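Buscar en este sitio
Escriba aquí lo que busca…
Buscar

Lista de inspección de seguridad con comentarios: kit bimanual Clunar, servicio de puesta en marcha de Vrettos

Fecha: sábado, 14 de junio de 2025
Lugar: taller de Wevden
Revisa: Higinio Olvera
Segunda firma: Khrystyna Semeniuk
Tarea de prueba: abrir la puerta de un microondas de sobremesa
Claves: C = conforme, O = conforme con observación, N = no conforme, P = pendiente

1. Documentación y entrega

1.1 Manual de seguridad en español, impreso. C
Bien traducido, ¡por fin! Los esquemas de las zonas de atrapamiento están al principio, antes del montaje, y se entienden a la primera.

1.2 Declaración de conformidad y números de serie. C
Coinciden con el albarán.

1.3 Hoja de vida útil de los dedos de pinza. O
El manual pide revisión a los 2000 ciclos de cierre. Falta la casilla para apuntar la cuenta al final de cada turno; la añadimos a mano en nuestra copia.

2. Pinzas y cámaras de muñeca

2.1 Almohadillas de los dedos enfrentadas y firmes. C
Tiré de ellas con ganas y no hay holgura. Me gusta mucho cómo está resuelto el cambio: se hace con la misma llave que viene en la caja.

2.2 Tornillos y ejes de las articulaciones, par de apriete. C
Repasados todos con la dinamométrica.

2.3 Vista de la cámara de muñeca con la pinza abierta. C
Se ven los dos dedos y, más allá, la puerta y el panel del microondas. Para enseñar la tarea es una gozada, porque el operador sabe siempre dónde tiene las puntas. Queda un brillo pequeño en la parte de arriba del aparato que no molesta. 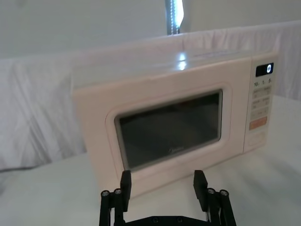

3. Zona de trabajo

3.1 Mesa despejada delante del aparato. C
El mantel y el fondo son blancos. Conviene estirar la tela antes de cada sesión (Khrystyna lo hace con pinzas de oficina por detrás y aguanta bien).

3.2 Cables fuera del recorrido de los brazos. O
El cable negro pasa por la parte trasera de la mesa, fuera de la zona de movimiento. La regleta blanca del lado izquierdo está sobre la mesa y la quiero sujeta por debajo del tablero antes de la próxima visita.

3.3 Distancia entre los dos brazos en posición de espera. C
Otell avisa en pantalla cuando se acercan demasiado y reduce la velocidad sola. Probado 5 veces en modo lento.

3.4 Aproximación del brazo derecho al botón de apertura. O
El botón está abajo del todo en el panel, justo en la esquina que menos margen deja. Recomiendo entrar desde el frente, despacio, y limitar la fuerza en el último tramo.
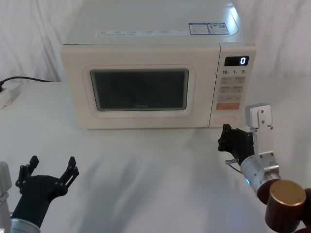
Punto 3.4. Brazo derecho junto a la parte baja del panel; pinza izquierda abierta y vacía. Visor en 0.

4. Aparato de prueba (microondas Midea)

4.1 Visor en 0 antes de habilitar movimiento. C
Lo hemos puesto como condición de arranque en el procedimiento. Si marca cualquier otra cosa, se cancela primero a mano.

4.2 Interior vacío, comprobado por una persona. C
A través del cristal oscuro no se distingue lo que hay dentro, así que se abre la puerta y se mira.

4.3 Zona prohibida sobre las teclas de tiempo y la tecla naranja. C
Definida en Otell en un par de minutos. Esta función me ha convencido: se dibuja un rectángulo sobre la vista y el brazo lo respeta incluso en manejo manual.

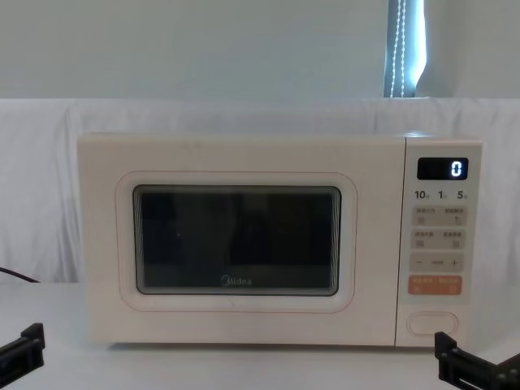 En cuanto a la fuerza de empuje, el valor de fábrica nos pareció alto para un botón de plástico y lo bajamos en 2 pasos. Khrystyna prefiere dejarlo así también para las demás tareas y yo estoy de acuerdo.

5. Paradas y rearme

5.1 Seta de emergencia al alcance del operador. C
Corta los dos brazos a la vez, sin caída apreciable.

5.2 Rearme solo con acción deliberada. C
Hay que girar la seta y confirmar en pantalla. Muy bien.

5.3 Parada al perder la conexión con Otell. C
Desenchufamos el cable de red en plena aproximación y se detuvo en el sitio.

5.4 Registro de paradas exportable. P
Vrettos lo tenía anunciado para febrero y sigue sin salir en el menú. Lo pido por escrito.

6. Valoración y firmas

Apto para uso con operador presente, con las observaciones 1.3, 3.2 y 3.4. Llevo muchas revisiones de kits de este tamaño y pocas veces me he quedado jugando con uno después de cerrar la hoja. El técnico de Vrettos contestó todo sin rodeos y nos dejó un juego de dedos de repuesto. Según su ficha, el juego anterior pasó de más de 2000 ciclos en su banco; pediré los datos completos para adjuntarlos al 1.3.

Firmado: H. Olvera
Conforme: K. Semeniuk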